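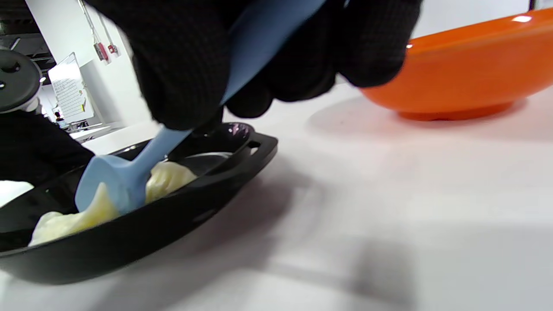
**Which potatoes make the best dumplings?**

Russets, or any other dry, floury baking potato. Waxy ones hold on to water and turn gluey, and then you end up adding so much flour that the potato flavor gets lost.

# Pan-fried potato dumplings from scratch

I've been making these since May and I'm still excited every time a batch comes out of the pan – crisp on the bottom, soft all the way through, and made from things most of us already have. My neighbor Rogelio Lagman taught me the basic dough, and I've messed with it plenty since then (he puts up with it).

## What you need

- 6 medium russet potatoes
- 1 large egg, beaten
- 1 cup all-purpose flour, plus a good handful for the counter
- 1 teaspoon salt
- Butter and a little neutral oil for frying

## Baking and mashing

Heat the oven to 400°F. Poke the potatoes all over with a fork and bake them right on the rack until a knife slides into the middle with no push at all. My oven takes a bit over an hour. Boiling is faster, but please try baking at least once! The skins let steam out and the insides come out wonderfully fluffy.

Cut them open right away and let the steam go. Scoop out the flesh and put it through a ricer, or mash it by hand until the lumps are gone. Spread it out in a wide, shallow layer and leave it until it's barely warm. Save the skins. Brushed with oil and put back in the oven, they're the cook's snack.

Sprinkle the salt and most of the flour over the potato, pour on the egg, and fold everything together with a flexible spatula. Stop as soon as it holds. It should feel soft and a bit tacky, like a scone dough that hasn't made up its mind.
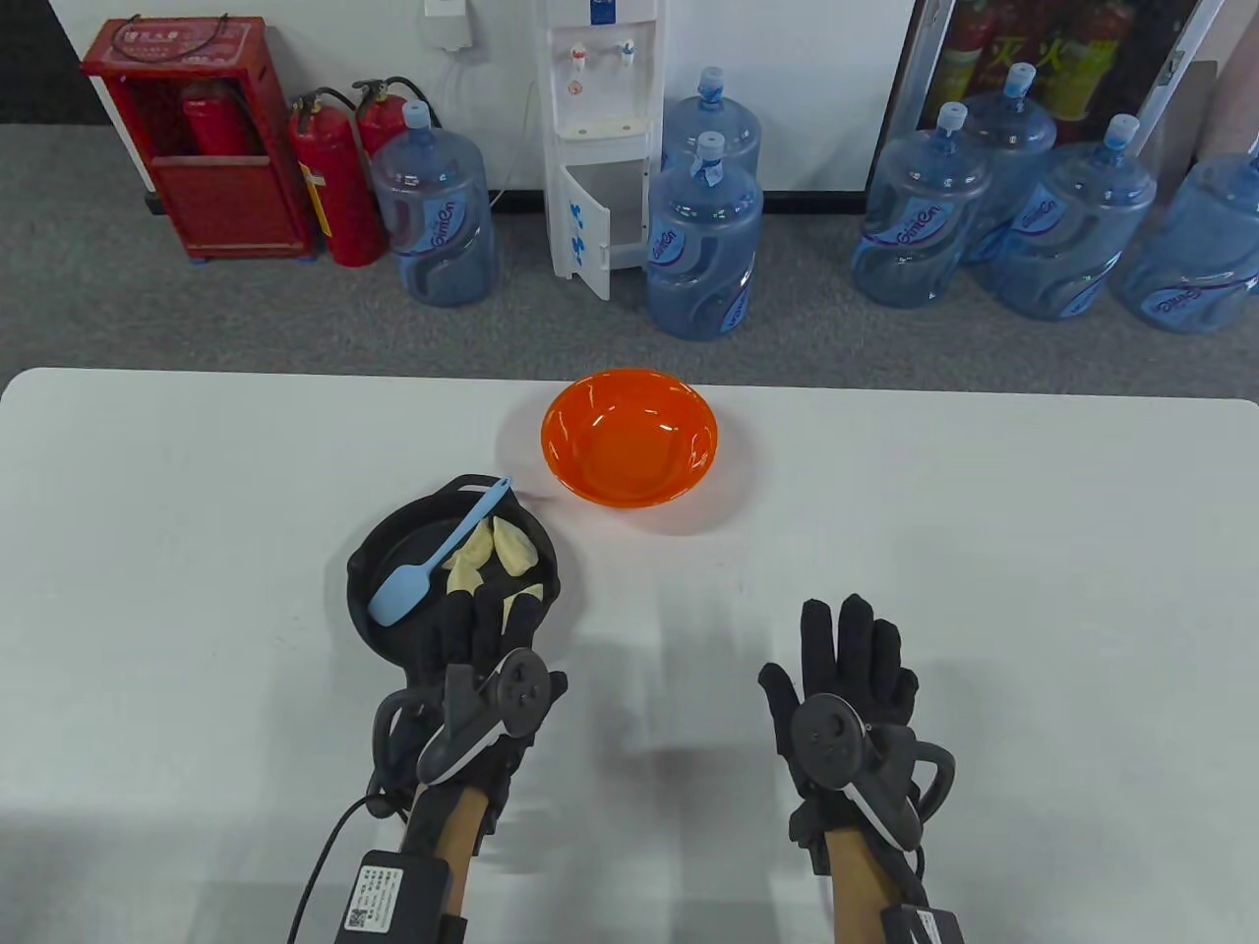 **Can I shape the dumplings ahead of time?**

They keep best frozen. Set them on a floured tray with space between them, freeze until hard, then move them to a bag. In the fridge the dough slowly turns wet and sticky, so I wouldn't leave it there for more than an hour or two.

## Shaping and frying

Flour your hands and pinch off pieces the size of a small egg. Roll each one gently into an oval and flatten it a little, so there's a good wide side to brown. Odd shapes are fine. My daughter's favorites are the crooked ones with thin edges that go extra crunchy.

Simmer them first in salted water, a few at a time, until they float, then give them one more minute. Lift them out and let them drain well. Wet dumplings spit in hot fat.

Melt a tablespoon of butter with a splash of oil in a skillet over medium heat. When the foam settles, add the dumplings in one layer and leave them alone – really, hands off – for three minutes or so. Once the bottoms are deep gold they let go of the pan pretty easily. Turn them, give the other side a couple of minutes, and tip them into a warm bowl.

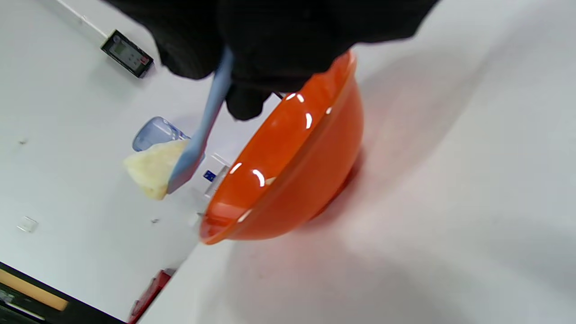 **Why is my dough falling apart?**

Crumbly dough usually needs a little more egg or a little more kneading. Beat a second egg, work in a spoonful, and press the dough together on the counter for half a minute. Then simmer one test dumpling before you shape the rest. If that one breaks up in the water, add a spoonful of flour and test again.

## Ways to serve them

Sour cream and chives is the one I make most. Brown butter with sage is lovely too, and so is a big pile of sauerkraut with fried onions on top. Yee-man Yeh, who wrote to me after the first version of this page, eats hers with chili crisp and black vinegar, and now I do that at least once a month.

Leftovers go back into a hot skillet the next morning, next to a fried egg. Skip the microwave for these, as it makes the crust go limp.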